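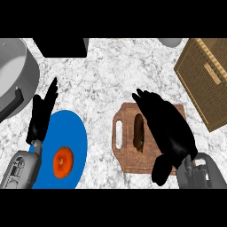 주방 상판의 내구성은 표면 등급표로 결정되지 않는다

주방 상판을 고를 때 소비자가 받는 자료는 대개 한 장짜리 등급표다. 경도, 흡수율, 내열 온도가 숫자로 적혀 있고, 숫자가 큰 쪽이 좋은 제품으로 읽힌다. 나는 이 표가 틀렸다고 보지 않는다. 다만 상판이 실제로 망가지는 지점과 표가 측정하는 지점이 다르다는 점을 지적하려 한다.

등급표의 시험편은 작고 평평하며 이음매가 없다. 실제 상판에는 싱크 개구부가 있고, 쿡탑 개구부가 있고, 벽과 만나는 뒷선이 있다. 균열은 대부분 개구부의 안쪽 모서리에서 시작한다. 직각으로 따낸 모서리에는 응력이 집중되므로 재료의 압축강도가 아무리 높아도 소용이 없다. 모서리 반경을 최소 10밀리미터로 두는 것만으로 위험이 크게 줄어드는데, 견적서에 이 반경을 기재하는 업체는 드물다. 누텔라 병을 떨어뜨려도 멀쩡한 상판이 난방을 켠 첫 겨울에 갈라지는 이유를 등급표에서는 찾을 수 없다.

천연 대리석에 대한 평가도 같은 문제를 안고 있다. 대리석은 주성분이 탄산칼슘이어서 산에 약하다. 식초나 감귤류 과즙이 닿으면 광택층이 부식되어 뿌연 자국이 남는다. 이것은 얼룩이 아니라 표면 형상의 변화이므로 세제로 지워지지 않고, 발수제를 발라도 막을 수 없다. 침투형 발수제의 기능은 액체가 기공으로 스며드는 속도를 늦추는 데 그친다. 그런데도 판매 현장에서는 발수 처리와 내산성이 같은 말처럼 쓰인다. 구매자는 코팅 비용을 지불하고 나서 자국을 발견하고, 판매자는 사용자 과실이라고 답한다. 용어를 구분해 설명했다면 생기지 않았을 분쟁이다.

나는 지난 5월 Ultell 단지의 주방 교체 공사 서류를 검토할 기회가 있었다. 시방서에는 상판 재료가 상세히 규정되어 있었다. 판재 두께, 연마 입도, 색상 편차의 허용 범위까지 있었다. 반면 하부장 상단의 수평 허용 오차는 한 줄도 없었다. 시공팀은 벽 쪽의 틈을 실리콘으로 메웠고 앞쪽은 그대로 두었다. 석재는 휨에 약하다. 길이 3000밀리미터의 상판을 받치는 면에 2밀리미터의 단차가 있으면 그 위의 판은 연속 지지를 받지 못하고 보처럼 거동한다. 이 조건에서 재료 등급을 한 단계 올리는 것은 돈을 엉뚱한 곳에 쓰는 일이다.

줄눈과 이음부도 마찬가지다. 이음 위치는 보통 판재의 낭비를 줄이는 방향으로 정해지고, 그 결과 식기세척기 바로 위에 놓이는 경우가 많다. 식기세척기 위는 온도와 습도가 반복해서 변하고 아래쪽 지지도 부족하다. 에폭시 접착부에는 가장 나쁜 자리다. 판재를 조금 더 쓰더라도 이음부를 하부장 측판 위로 옮겨야 한다. Putia처럼 절단 도면을 발주자에게 먼저 보내 승인을 받는 업체도 있다. 추가되는 업무는 도면 한 장과 회신 한 통이다.

반론은 예상할 수 있다. 일반 소비자가 모서리 반경과 지지 간격을 따지기는 어렵고, 비교 가능한 단일 지표가 있어야 시장이 돌아간다는 주장이다. 일리가 있다. 그러나 비교하기 쉽다는 것과 비교할 가치가 있다는 것은 별개의 기준이다. 경도의 차이는 도마를 쓰는 가정에서 체감하기 어렵다. 지지 불량은 경도와 무관하게 판을 깨뜨린다. 지표를 하나만 남겨야 한다면 나는 경도를 빼고 시공 허용 오차를 넣겠다.

보증 조건도 손볼 필요가 있다. 현재 흔한 5년 보증은 재료 결함에 한정되고 시공은 별도 계약으로 빠진다. 균열이 나면 재료 공급자는 시공을, 시공자는 재료를 지목한다. 재료와 시공의 보증 주체를 하나로 묶고, 설치 당일의 수평 측정값과 개구부 사진을 계약서에 첨부하도록 해야 한다. 측정에 필요한 도구는 수평대와 틈새 게이지이고, 작업 시간도 길지 않다. 기록이 남으면 책임 소재를 가릴 근거가 생긴다.

교체를 앞둔 독자라면 재료 견본을 고르기 전에 절단 도면부터 요청하기 바란다. 도면에는 개구부 모서리 반경, 이음부 위치, 지지점 간격이 표시되어야 한다. 셋 중 하나라도 비어 있으면 계약 전에 수치를 적어 달라고 요구하면 된다.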